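April, notebook entry, continued from the page with the starch tests

Paste batch 26 is finally usable. I cooked it slower than the last one, stirred all the time, and passed it two times through the fine sieve. It is smooth, a little more yellow than I wanted. Hanna Czarnecka thinks the color will not show after drying under the Gandari paper, and I trust her eye more than mine.

The Rizk ledger has 401 leaves. The first gathering is the worst, because the old glue ate into the folds and the sewing holes are torn into one long slit. I started to lift the glue with a damp poultice, ten minutes for each fold, then the bone folder held very flat. With the metal spatula I made a small cut on leaf 3, so no more metal spatula for this job.

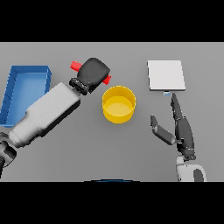 The second gathering went easier. The glue there is more brittle and comes away in flakes, I only needed a soft brush. I kept the flakes in an envelope, maybe Corrado Longo wants to look at them. He believes the binding was renewed and that the date 1759 on the spine is from the first one. I am not sure — the thread looks the same everywhere to me.

Guards: I cut them 8 mm wide. Too narrow for the outer folds, 10 mm is better. The grain must go along the spine, I marked it in pencil on the Kostton sheets so we do not mix them again.

At 4 pm I put gatherings one and two between blotters, light weight only. Change the blotters before going home.

To ask Corrado: does he have linen thread in the thinner size, and can I keep the small press until the sewing is done?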